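FOR IMMEDIATE RELEASE

May 16, 2024

Tusero to Take Back Used Shipping Boxes at All Granduvora Stores

Customers can return corrugated boxes for reuse starting in June

GRANDUVORA – Tusero, a regional supplier of moving and packing materials, will begin accepting used corrugated boxes at its four Granduvora stores in June. Boxes in usable condition will be inspected, sorted and sold again at a reduced price. Those that can't be used again will be baled and sent to the Clavau paper mill for recycling.

The return program is open to anyone, including people who bought their boxes elsewhere. No receipt is needed. Customers may bring up to 50 boxes per visit. Businesses with more than that are asked to call the Gautier Street store ahead of time to arrange a drop-off at the loading dock.
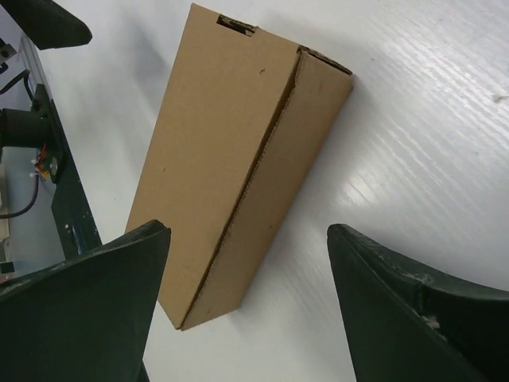

Plain, unprinted boxes are among the types the program will accept.

Tusero ran a trial of the program at its Gautier Street store over the winter. During the trial the store took in 1,910 boxes. Of those, 1,491 passed inspection and went back on the sales floor. The rest were recycled. The company said the results were good enough to extend the service to its other locations without changing the inspection rules.

Most of the boxes returned in the trial came from households that had recently moved. A smaller share came from offices and from shops that receive weekly deliveries and have no use for the packaging. Staff also found that many customers who dropped off boxes had been storing them in a garage or basement for more than a year, unsure whether anyone would want them.

What the stores will accept

Returned boxes should be dry, clean and free of food residue. Tape and labels may be left on, although customers are asked to cover or remove any label that carries a home address. Boxes that have held paint, motor oil, garden chemicals or raw meat can't be accepted for reuse or for recycling. 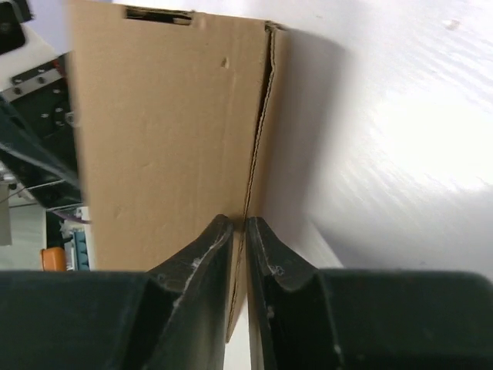
Light wear doesn't rule a box out. Inspectors check the four walls, the bottom flaps and the glued joint, and they press on each corner to see how well it holds its shape. Scuffs on the face of a box, a small dent below the handle slot or a top corner that looks a little crushed will place it in the second of the program's two grades but will not keep it from being sold. Boxes with a wall that folds under light pressure are set aside for the mill.

First-grade boxes will be sold at half the price of a new box of the same size. Second-grade boxes will be sold at one quarter of the new price and are recommended for linens, clothing, toys and other light goods. Both grades will be kept on separate shelves from new stock, and each box will carry a colored sticker showing its grade.

The company does not recommend used boxes of either grade for dishes, glassware or books. Corrugated board loses some of its stacking strength each time it is loaded, and

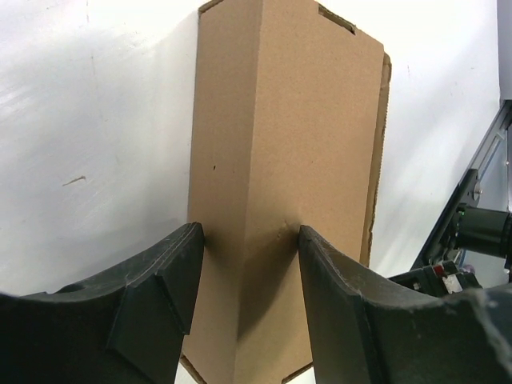 a box that has already been through one move may not carry the same weight a second time. Store staff will be able to suggest a new box for heavier items, and customers may mix new and used boxes in a single order.

Tusero will not pay cash for returned boxes. Customers who hand in 10 or more usable boxes in one visit will receive a store coupon good for one roll of packing tape. Coupons may be used at any of the Granduvora stores and do not expire.

How to return boxes

1. Empty each box completely. Check under the bottom flaps for packing peanuts, paper and small items.

2. Flatten the boxes by opening the bottom seam. Cut the tape, but leave the cardboard itself uncut. Die-cut mailers that fold together without tape may be left assembled.

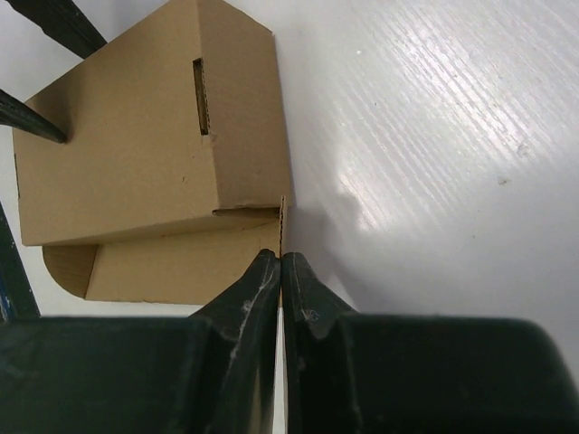 3. Bring the boxes to the returns counter during regular store hours. The counter is next to the main entrance at every location except Gautier Street, where it is at the rear, beside the parking lot.

4. Wait for the inspection if you would like a coupon. Customers who do not want one may leave their boxes in the marked cart and go.

Boxes left outside the stores after closing can't be accepted, as rain and dew make them unfit for reuse.

About Tusero

Tusero sells boxes, tape, wrapping paper and furniture covers to households and small businesses in Granduvora and the surrounding towns. It also rents hand trucks and moving blankets by the day.

Media and customer questions about the return program may be directed to the customer desk at the Gautier Street store.

###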